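Soft Play Food: Fabric, Form and Sorting
Speaker notes, Nisha Bhardwaj, Katiyar Toy Library, Sosatdale
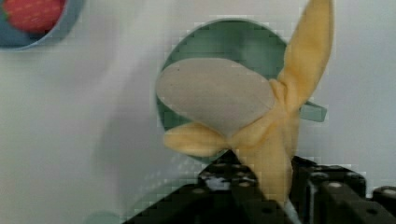 Slide 1. Plush banana, partly peeled, with green and blue bowls.

Start with the banana. Fruit section in pale greyish-beige felt, peel in pale yellow. Three flaps visible, of different apparent lengths. Point out the bunched fold where flaps and fruit meet. On any toy of this type the junction takes the most strain, so it is the first place to inspect.

Surface. The flaps look slightly fuzzy. Pile traps dust and food residue. Our cleaning sheet calls for a surface wipe after each loan and a full wash after 4 loans. Air dry only. Check the seams again once dry.

Color. The peel is paler than a real ripe banana. Children in the Alley sessions still named it at once. Shape does most of the work. Mention the strawberry in the blue bowl: red with pale yellow seed marks, easy to identify from a small part of it.

Bowls. Round, one teal-green with a small flat tab at the side, one muted blue. For sorting tasks we use 2 bowls to begin with and add more only when the child places items without prompting. Bowl color should not match the item color in the first round. Plain tabletop, no patterned cloth.

Slide 2. Loan figures. Cerer set, 300 loans to the end of November. Repairs logged: 100. Most were seam repairs. Read the totals, then move on. The full table is in the handout.

Slide 3. Repair method. Ladder stitch, doubled polyester thread, knot buried inside the seam. Pass the sample around.

Questions. If asked about hook-and-loop fruit, refer to the second handout. Collect samples before the break.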